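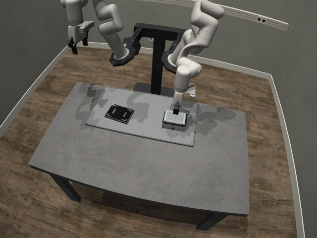 *Gray table with stand, wooden floor.*

# Care of Work Tables, Mats and Wooden Floors

Revised 15 Apr 2022

The following guidance is issued to members of the Mirkden shared workshop and may be followed equally well at home. It covers the surfaces that receive the most wear and the least attention: table tops, protective mats, and the floor beneath them. Questions should be addressed to Nathalie Gill at the front desk.

## Daily cleaning

Remove dust before applying any liquid. A soft brush or a dry cotton cloth is sufficient for most table tops. Dust that is wetted first turns to a fine paste and will leave dull scratches when rubbed.

For general cleaning, mix one teaspoon of plain dish soap into a quart of warm water. Wring the cloth until it no longer drips, wipe in straight passes, and follow with a second cloth dampened with clean water. Dry the surface at once. Painted and sealed tops tolerate this treatment every day; oiled wood should receive it no more than once a week.

Do not use scouring powder, steel wool or undiluted bleach on any finished surface.

## Mats

A mat should lie flat and should be fully dry on both sides before it is put down. Moisture held under a mat is the most frequent cause of pale rings on wood, and it often goes unnoticed for months. Lift each mat 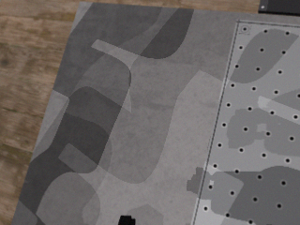
at least once a week, wipe the surface underneath, and allow both to air for an hour. Patterned mats hide crumbs, filings and small spills very well, so they should be cleaned on a schedule and not by appearance.

Rubber-backed mats require particular care. Some backings react with floor and table finishes and leave a yellow stain that cannot be washed out. Place a sheet of plain cotton between the backing and the wood, or select a mat sold as safe for finished floors.

Store mats rolled, with the working side facing out. A folded mat keeps its crease.

## Stains

Test every remedy on a hidden spot and wait until it dries.

- **White rings:** Lay a dry cotton cloth over the mark and pass a warm iron over it for a few seconds, without steam. Repeat as needed.
- **Grease:** Cover with cornstarch, leave overnight, and brush away.
- **Dried glue:** Soften with a cloth soaked in warm vinegar, then lift with a plastic scraper held nearly flat.
- **Ink:** Dab with rubbing alcohol on a cotton swab. Do not rub -- the ink will spread.

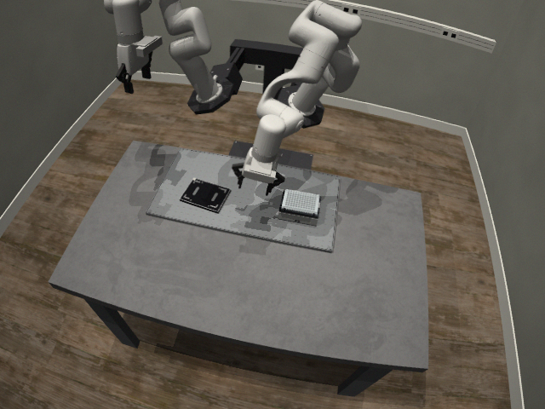
*Table top with a mottled gray surface.*

## Table tops

Mottled and speckled tops conceal marks until the light strikes them from the side. Switch off the overhead lights and hold a flashlight low at one end of the table; residue and shallow scratches will show clearly.

Check the fastenings of anything bolted or clamped to a table twice a year. Members at the Losside annex do so in February and again at the end of summer. Place a scrap of leather or thick felt under each clamp jaw.

## Wooden floors

Sweep along the boards. Mop with a cloth that is damp to the touch, never wet, and keep standing water away from the joints. Felt pads on table legs should be replaced when they become thin or gritty -- a worn pad scratches as badly as a bare leg. 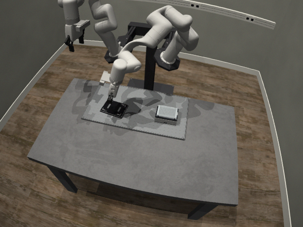

*Large gray table with column and foot plate at the far edge.*

Two persons are required to move any table. Clear the top, lift, and set down; do not drag. Máté Veres keeps spare felt pads and the flashlight in the cabinet by the sink, and both are to be signed out.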